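Greifer verliert den Griff: Fehlersuche beim Umlegen von Korb zu Korb

Stand Februar, gilt für die Jara mit Zweifingergreifer und Tindimis-Steuerung ab Build 223. Bei älteren Builds heißen die Menüs anders, Reihenfolge bleibt.

Fehlerbild: Arm fährt an, greift, hebt an, und irgendwo über dem Tisch geht der Greifer auf. Oder er geht gar nicht erst richtig zu. Im Log steht dann meist E55 "Kraftregelung Timeout", manchmal auch gar nichts. Bei uns Freitag dreimal hintereinander, danach abgebrochen.

Vorher: Not-Halt in Reichweite, und zwar von der Person die zuschaut, nicht von der am Rechner. Keiner greift in den Korb solange der Arm freigegeben ist. Auch nicht "nur kurz".

Schritt 1: Anhalten, nicht ausschalten

Pause drücken, Arm stehen lassen wo er ist. Wer gleich den Strom wegnimmt, verliert den Ringpuffer und kann von vorne anfangen. Dann Log sichern, Menü Clikiler > Export. Geht nur mit angehaltenem Programm.

Schritt 2: Anfahrposition prüfen

Greifer langsam über die Greifstelle fahren, höchstens 5 Prozent Geschwindigkeit. Von der Seite gucken, nicht nur aufs Kamerabild vom Kopf. Finger müssen frei am Korbrand vorbei. Hängt ein Finger am Geflecht, meldet die Regelung Kontakt und hält das für den Gegenstand. Klassiker.
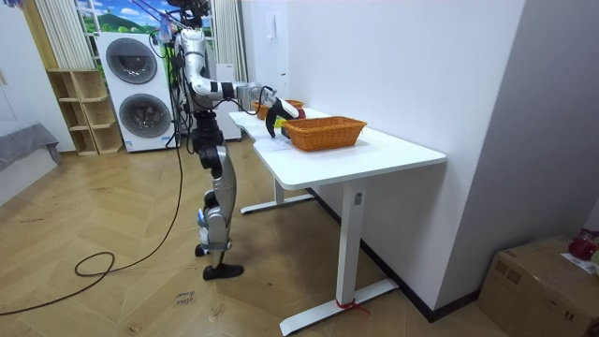

Schritt 3: Kabel am Handgelenk

Arm einmal ganz strecken, einmal anwinkeln. Die Kabelschlaufe darf in keiner Stellung spannen. Spannt sie, zieht sie am Stecker und das Kraftsignal ist weg, meist nur für ein paar Millisekunden, reicht aber. Schlaufe lockern, neu befestigen, nochmal strecken. Bodenkabel gleich mit anschauen: muss nachlaufen können und darf nicht unter die Füße kommen.

Schritt 4: Nullpunkt neu setzen

Greifer leer, Finger offen, nichts berührt. Rohwert ablesen. Sollte bei etwa 4.000 liegen, wenn nicht: Tara setzen, Greifer einmal auf und zu, nochmal ablesen. Wandert der Wert wieder weg, ist der Sensor hin, dann Skovelent anschreiben und Log mitschicken. Nicht mit höherer Greifkraft drüberbügeln!

Schritt 5: Haltetest mit dem Apfel

Apfel greifen, nur knapp über die Tischplatte anheben, halten. Höher erst wenn das klappt. Kraftkurve mitlaufen lassen. Sackt sie im Halten ab, zurück zu Schritt 3. Bleibt sie flach, Transport zum zweiten Korb freigeben, weiter mit kleiner Geschwindigkeit.
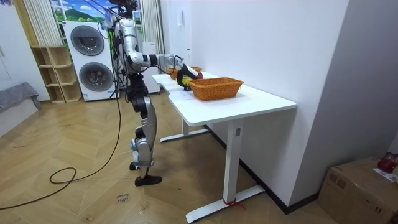
Haltetest: roter Apfel im Greifer, knapp über dem Tisch.

Schritt 6: Ablauf wieder freigeben

Geschwindigkeit in kleinen Stufen hoch, nach jeder Stufe ein kompletter Durchlauf. Kommt E55 wieder, Durchlauf stoppen und Stufe notieren. Ohne die Angabe kann der Support mit dem Log nicht viel anfangen.

Noch offen: bei weichen Sachen löst der Timeout machmal auch mit sauberem Nullpunkt aus. Tonantzin Tovar testet gerade ein längeres Zeitfenster, Werte trage ich hier nach. Bis dahin weiche Gegenstände aus dem Programm rauslassen.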